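The Toaster Oven Pages
Gallery 6: Small White Oven, With Plates

Posted October 31, 2020 by Marcelino Collado
Filed under: Countertop, Things That Get Hot

Regular visitors will know that this gallery began in March as a single page about one toaster oven, and has since grown in the way that mold grows. The Cantero page is still the most popular. The Timley page is still the one that gets me letters.

This time the subject is a small white oven with a flat cream top, a timer knob you can find without your glasses, and very little else to boast about. I have a weakness for these. My first apartment had a Werko of the same general build, and for two years it made every hot meal I ate, including a Thanksgiving dinner for one that I will not be describing. The big ovens in the other galleries have settings for bagels, and for frozen bagels, and presumably for bagels you feel bad about. A small one has a knob. You turn it and stand there.

I should say a word about company. An oven this size never has a counter to itself. Things drift toward it: plates, lids, whatever was in your hand when the timer went off. Pink plate, blue plate, storage box with a blue strip, lid of same gone wandering. I have never lived in a kitchen where the box and its lid were in the same place, and I no longer expect to.

1. Warming up

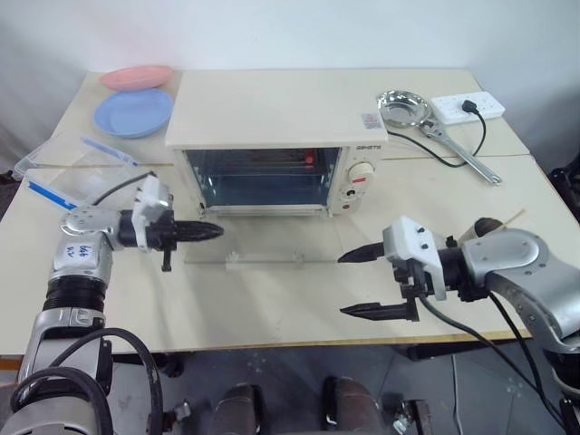

A red glow behind glass is still the best thing a toaster oven does. My old Werko took its time getting there, and I used to crouch in front of it like a man waiting for news. The power strip deserves a mention too. I own a very good kitchen with exactly one outlet, placed behind the refrigerator by someone who hated toast, so I am sympathetic to any oven that has to get its electricity by way of a strip and a cord across the tabletop.

The long-handled strainer ladle lying by the strip is a fine tool and has no business near toast. I have one just like that. It turns up next to everything.

2. The inside story

Eventually we have to talk about racks. Brown grease, baked-on bits, the whole archaeology. This one has seen some suppers, and I won't hear a word against it, having once moved out of an apartment and left the rack behind so that I would not have to discuss it with the landlord. The lining around it has kept its shine, I notice, which is more than mine ever did. There is also an adjustable wrench on the table in this one, and I respect that. Every kitchen drawer should have one, under the birthday candles.

My own method for racks is an overnight soak in the bathtub, 30 minutes of scrubbing, and then a slow acceptance of whatever color it has become.
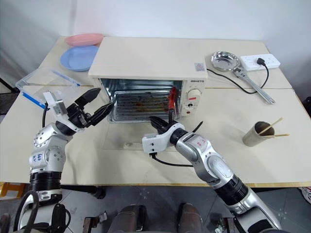

Trarnier, commenting from the old page, says the bathtub is a terrible idea and left a ring in hers that outlasted the oven. She lays the rack on an old towel, covers it with baking soda paste, and goes to bed. In the morning it wipes off, or most of it does, and the towel goes in the trash. She would also like it known that she has asked twice for a gallery of waffle irons.

The waffle irons are coming. I have 244 pictures of them to sort through first, and a good many are of the same waffle.

Back to all galleries | Countertop | Letters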